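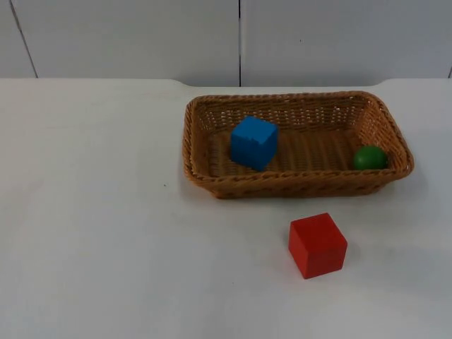

Figure 1. White tabletop in front of the panelled wall.

Student project report: A small site cabin for the Drarnholm allotments
Group members: Madalena Serrano, Đức Mai, Marta Tymoshchuk
Supervisor: Ebony Treloar

Print this page | E-mail this page

1. The task

Our group had to plan a prefabricated cabin for the allotment society in Drarnholm. The society wants a dry place where members can keep seed, fill in the rota and wait when it is raining. The present shed has a rotten floor and cannot be repaired for a sensible price. We were asked to compare ready-made cabins with a timber one built on the spot, and to recommend one of them. We did not have to build anything.

2. What we compared

We looked at 3 solutions. The first is the Clollero cabin, which comes on a lorry in one piece. The second is the Trikska, which is delivered as flat wall panels and put together on the ground. The third is a timber cabin drawn by Đức, with a felt roof and one window to the south.

The Clollero is the quickest. The seller told us it can be used on the same afternoon. But the lane to the allotments has a sharp bend beside the water tank, and Marta measured it twice with a tape. The lorry with the crane cannot pass there unless the hedge is cut back, and the hedge belongs to the neighbour.

The Trikska panels can be carried by two persons from the gate. The wall has a steel skin on both sides with insulation of 100 mm between. The floor comes separately, and in our opinion this is the weak point of the kit, because the price list shows it only on the last page and we missed it at first.

3. Costs

For the Trikska with floor, door and one window we calculated 1,717 pounds, without the foundation. The foundation would be concrete slabs on compacted gravel, for which we added 200 pounds. The society already owns a part of the slabs, so this sum can become smaller. 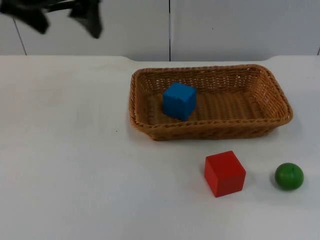
We could not get a complete price for the Clollero, as the transport is only quoted after a visit. The timber cabin has cheap materials, but it needs many weekends of work, and we did not know how to put a fair price on this. Our supervisor advised us to leave the labour as hours and not to turn it into money, and we have followed that.

4. Damp and ventilation

All cabins of this type can have condensation on the inside in winter, when people come in with wet coats and close the door. We propose two vents, one low on the north side and one high on the opposite side. Seed should stand on a shelf and not directly against the outer wall.

5. Recommendation

We recommend the Trikska on slabs, with the door towards the path. Delivery should be in September, before the ground becomes soft. The society must still ask the council whether a permission is necessary for this size. We sent an e-mail with this question but had no answer when the report was handed in.

Comments (3)

Thiện Hà: Good report. Did you think about gutters? Ours has none and the water runs under the slabs.

Madalena Serrano: Thank you, we forgot them. They are an extra in the price list and should be added to the costs.

Thái: What is the height inside? I am tall and our old shed is a torture.

Contact | Copyright the authors | Back to top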